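How to Strip and Re-Oil a Wooden Tabletop

By Aaliyah Nguyen

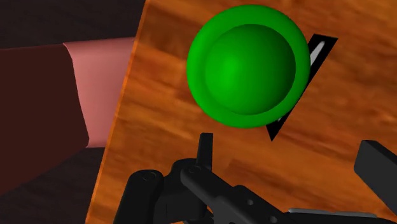 A green bowl on a wooden tabletop.

An oiled table needs a full redo every few years. Water rings stop wiping away, the color goes patchy, and crumbs start to catch on the grain. The work takes one afternoon, plus drying time overnight.

What you need

Sandpaper in 80, 120 and 180 grit
A sanding block or an orbital sander
A vacuum with a brush head
Mineral spirits
Hard wax oil or Danish oil
Lint-free cotton rags
Nitrile gloves

Check the finish first

Put a few drops of water on the wood and wait 15 minutes. If the wood darkens, the old oil is worn out and you can sand right away. If the water beads up and sits there, you may have varnish or lacquer, and that has to come off with a stripper before you do anything else. Check for veneer too. Look at the edge of the top from below. If the grain on the surface doesn't carry over the edge, stop and get advice, as 80 grit can cut through veneer in a few passes.

Sanding

Start with 80 grit only where there are stains or scratches. Go with the grain and keep the pressure even. Move to 120 over the whole top, then finish with 180. Vacuum between grits. Don't go finer than 180 – the oil won't soak in as well.

Black rings are iron stains and sanding may not reach the bottom of them. Oxalic acid crystals from the paint store will lift most of them. Follow the mixing directions on the tub, rinse twice, and let the wood dry for a full day.

Wipe the top down with mineral spirits and leave it until the smell is gone.

Oiling

Pour a small puddle of oil in the middle and spread it with a rag. Cover the whole top, edges included. Wait 15 minutes, then wipe off everything that hasn't soaked in. Oil left sitting on the surface turns sticky and stays that way.

Let it dry overnight and put on a second coat the same way. Two coats are enough for most tables. Pine may want a third.

Lay used rags flat outdoors to dry before you throw them out. Balled-up oily rags can catch fire on their own.

Keep hot pans and wet glasses off the top for a week. Light use is fine after 2 days.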